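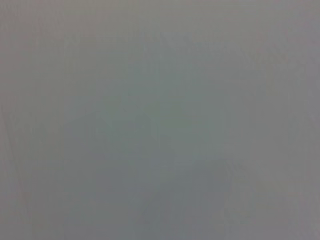 Soft greys, out of focus

Flunden Evenings

Flunden Evenings is a winter series of public talks, readings and onstage conversations held every February in Flunden and, in most years, across the river in Widside. It started in 2000 and it's still going, which makes it older than the library building it now mostly happens in. I've been going for most of that time, so please read this entry as the work of a fan who has tried to check things and has a box of old programs under the bed.

Name

The plural matters to people here. The first printed program said Flunden Evening, because only one was planned, and the S was added by hand on the copies that were left over when a second one was booked. You'll still see it called "the Evening" in older newsletters. Some of us just say "the talks". There was a push at one point to rename it the Flunden and Widside Evenings, which is fair given how many of the sessions are on the Widside side, but it didn't fit on the banner and the idea drifted off.

Origins

The first session was a reading of letters sent home by women who had taught in one-room schools in the district. The letters had been sitting in the museum's back room in a hat box, and the plan was simply to read a few of them out loud before they were copied and put away properly. Eighteen people came. I wasn't one of them (I had a cold, and I've regretted that cold ever since!), but I've heard the night described so often that I feel like I was. It ran long past closing, mostly because the audience kept breaking in to say which farm was being talked about.

A second reading followed two weeks later, and by the next winter there was a proper program with a local poet paired with somebody from the museum. That pairing, one person who writes and one person who digs things up, is still the basic shape of an Evening, and for my money it's the best thing about it.

Format

An Evening has two guests and no moderator. They sit at a small table and talk to each other for most of an hour, then there's a break for tea, then anybody can ask anything. Guests are asked to bring one item with them — a photograph, a pay slip, a recording, a hymn book — and the conversation usually starts there and wanders. Papers and slide shows are discouraged. One guest did bring a slide show and it was very good, so I don't think the rule is watertight.

Readings are handled a bit differently. The reader gets the first half alone, and the second guest comes on after tea to ask about what's been read. Poets tend to like this. Historians tend to look nervous through the whole of the tea break.

Children's sessions ran for a few years on Saturday mornings and then stopped. I haven't been able to find out why. The programs just don't list them any more.

Themes

Each season has a theme, picked the spring before. The programs aren't consistent about printing it, so my list has gaps, but these are the ones I can vouch for:

Letters home
Who got to vote for the school board, and when
The telephone exchange
Newcomers and their kitchens
Strikes, walkouts and slowdowns
Hymns, ballads and kitchen songs
The nurses' residence

The school board season is the one people bring up most. A good many in the audience had assumed that local voting rights followed the same timetable as the big national ones, and it came as a surprise to hear how patchy it all was, with property rules and marriage rules and plain local habit pulling in different directions. The question period on the last night went so long that it was carried over to a coffee shop.

The telephone exchange season was my own favourite. Several former operators came along and sat together in the second row, and they corrected the guests with great politeness and no mercy at all.

Venues

The series has had three homes. The museum's front room came first, and it was outgrown quickly. After that came the old Arkeo building in Widside, a former dry goods store with wonderful tall windows and a furnace that banged through every quiet poem. Arkeo was the name over the door, and it stuck to the hall long after the store had shut. Since the new library opened in Flunden, most sessions have been held in its downstairs meeting room, with one a season back at Arkeo for old times' sake.

Opinion is split on the move. The library room is accessible, warm and easy to find parking for, and the sound is far better. I do miss the windows.
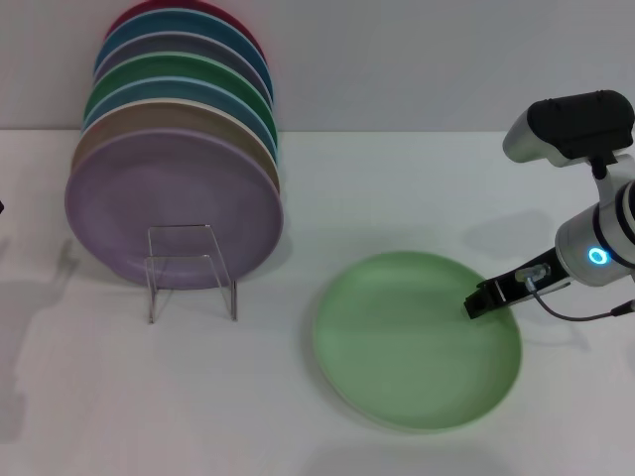
A reader writes: your entry skips the winter when both sides of the river ran sessions on the same night. I was at the Arkeo one and we had a full house, and I'm told the museum did too. It wasn't a quarrel, whatever people say now. Two programs had gone to print with the same evening on them and it was too late to change either. If anything it showed there was room for more talks than we'd been putting on. Please add it!

I'm glad to add it. I'd always heard the quarrel version, and I had it in an early draft of this page before losing my nerve. The two programs are both in my box, and yes, they carry the same night.

Min

Min is the little magazine that grew out of the series. It prints shortened versions of the conversations along with new poems and the occasional recipe, and it comes out once a year when the typing's done. Early issues were stapled and are hard to find now. The name is said to be short for "minutes", in the sense of minutes of a meeting, though I've also been told it's short for "minimum", after the budget. Both stories get told with total confidence.

The most sought-after issue is the one with the schoolteachers' letters in full. The museum holds a reading copy that can't leave the building, and the library has one that can.

Money

Admission has always been free, with a basket by the door. For years the basket and the tea money covered everything. A cultural grant of $3000 later allowed for guests' travel to be paid properly, and it's what made it possible to invite writers from farther off than a day's drive. I think the seasons after that are noticeably more varied, although there are regulars who'd tell you the old ones had more flavour.

Recordings

Early sessions weren't recorded, or if they were I've never met anyone with a tape. From the Arkeo years on there are recordings of most nights, some of them with a lot of furnace. These can be listened to at the library on request. A few of the readings have been put online, but the question periods have been left off because the people speaking hadn't been asked. That's a pity in one way, as the questions are often the liveliest part, and I can see the sense of it too.

Gaps in this entry

I'm missing programs for two of the early seasons and would love to see them, even as photocopies. I also don't have a reliable list of who was paired with whom before the library years, and the lists I've been lent don't agree with each other. Spellings of guests' names in the old newsletters are a lottery, so I've left names out of this page altogether until I can check them.

See also: Min (magazine); Arkeo building, Widside; Flunden museum; One-room schools in the Flunden district

Page last revised February 10, 2020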